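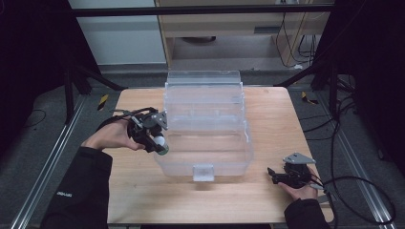

So the patch panel is finally up in the basement, and I am way too happy about it! I ran the last drop on Saturday, a 28 foot stretch of Cat6 from the office down through the old laundry chute (best wire path in the house, by the way), and punched it all down that same night.

A couple of notes for anyone doing their own. Label both ends before you pull. I skipped that on two cables and spent an hour with a tone tracer while Petro yelled "nope" down the stairs. Also, leave more slack behind the panel than looks sensible. I re-did port 7 three times and was glad for every inch.

The link on the upstairs desktop had been stuck at 100 megabits for ages. One bad pair in the old wall jack! New keystone, gigabit light came right on, and I did a little dance.

Next up is a ceiling access point for the hallway. Oleksandra wants it in before her brother visits, so I'd better go find my fish tape.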